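Winter hours and the new sorting room

The Fellville library will keep its winter hours through the end of December. We open at 10 in the morning and close at 6, and the side door on the parking lot stays locked after 4. Please use the front steps or the ramp.

The book drive brought in 2356 items, almost all of them paperbacks. Of those, 469 have gone onto our own shelves and 603 went to the school. The rest will be in the spring sale. If you still have books at home, please hold on to them until the sale dates are posted. We have no more room in the basement.

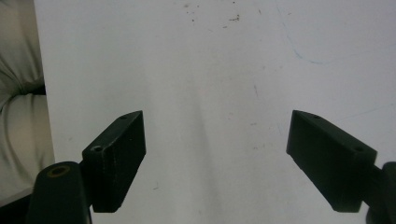

Large print is still what people ask for most, mysteries above all. Lovisa Solheim has put together a list of 15 titles we would like to own, and you can pick up a copy at the front desk. Used copies are fine if the spine is sound and the pages are clean. We can't take books that smell of smoke or have been stored in a damp garage.

Interlibrary loans are running slow this month. Expect two weeks for most requests, and longer for anything coming from out of state. Renewals can be made by phone.
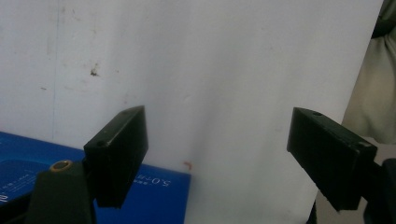 Jigsaw puzzles can now be borrowed for three weeks, same as books. Check that all the pieces are in the bag before you bring one back, and tape a note to the lid if any are missing. A plain white surface like this one is good for sorting, as dark edge pieces show up well against it. Vidar Haugen is looking after the puzzle shelf and will take donations of 500 pieces and up.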